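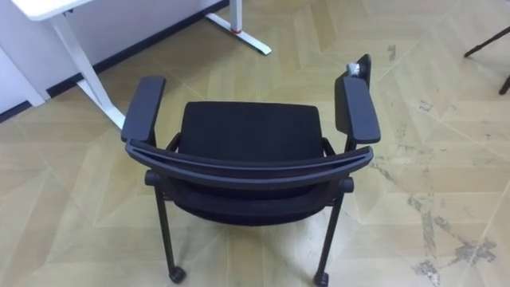
Hélène Dhillon has spent most of her working life writing rules for machines that share a floor with people, and she would like it known that the machines are the easy part. "A robot will stop at the line every single time if you tell it where the line is," she says. "Then somebody from accounts walks in and parks a chair on it."

Dhillon runs the practice group at Nzioka, which advises companies putting mobile robots into offices, clinics and the odd hotel. Its latest house guide, known to everyone by the name of the project that produced it, Sodside, went out to clients in June. It is short, for a document of its type. She is proud of that, and a little defensive about it.

The first draft had 500 clauses. "I counted them on a train and felt sick," she says. "There was one about umbrellas. I wrote it, so I can't blame anybody." Her colleague Vaida Mockus went through with a pencil and asked of each clause who would read it, and when. If the answer was a lawyer, after an accident, it moved to an appendix. The umbrella clause didn't make the appendix.

Mockus comes from the testing side and talks faster than Dhillon does. Her complaint about most guidance is that it was written with factories in mind, where a robot has a cage or a painted lane and the people nearby have had a morning of training. Offices have none of that. "An office has furniture on wheels," she says. "Think about that as a hazard class. It moves, nobody owns it, and it's never in the place it was when you made your map."

Furniture on wheels gets a whole chapter. A swivel chair, Mockus explains, is a rotten thing to detect properly. A sensor mounted low can catch the casters and the post and miss the armrests, which stick out at just the height where a tray or an arm might be traveling. Mesh backs are worse. Some depth sensors see them, some see through them, and some change their minds depending on the light. "Black mesh, black plastic, matte finish," she says. "If you set out to design an object to annoy a depth camera, you'd end up with something you could buy at any office supply store."

The guide's answer is dull, and both women insist that dull was the goal. A robot should treat a chair as bigger than it looks. It should assume an empty chair can roll and an occupied chair can roll backward without warning. It should not push one out of the way unless the site has agreed to that in writing. That last rule caused the most argument.

"Clients love the pushing," says Dhillon. "They've seen it in a demo and everybody clapped." Her objection is that a robot that may push chairs has to be very sure what a chair is, and whether anyone's coat, bag or foot is involved. Sodside allows it for sites that want it, with a speed cap, a force cap and a person who can reach the stop button. Mockus would have banned it outright. They have agreed to go on disagreeing, mostly at lunch.

Then there are floors. I confess I hadn't expected to spend so much of an afternoon on floors. Patterned ones get a page to themselves, zigzags and herringbone in particular, which look fine to people and can give a downward-facing camera too many places that resemble each other. Wear gets a paragraph as well. Mockus wants sites to photograph the floor before the first trial and again afterward, so that every gray scuff doesn't get blamed on the robot. "Chairs do an amazing amount of damage," she says. "No one has ever sent a chair an incident form."

Incident forms are where Dhillon gets animated. The old one at Nzioka ran to nine screens and wanted the robot's serial number entered in two places. A client called Grirna, with a whole building of delivery robots, filed 2 reports in its first year. When the form was cut down to three questions (what happened, where, is anyone hurt), the reports began to arrive weekly, and the client's managers rang up in alarm to ask why the robots had gotten so much worse.

"I had to explain that they'd always been like that," Dhillon says.

I ask whether any of this is enforceable. It isn't. Sodside is advice, and a client can print it and put it under a wobbly desk. Dhillon shrugs at this. She sat on a formal standards group once, in Sivdale, and remembers an entire day going to the difference between "should" and "ought to." Advice at least gets out the door.

Mockus is already on the next version. She wants something about stands and tripods, whose thin legs spread wider than anyone remembers, and something about tables with slanted legs, where the top and the feet disagree about where the table is. Dhillon is letting her have one page.

"One side of one page," says Dhillon.

"We'll see about the font," says Mockus.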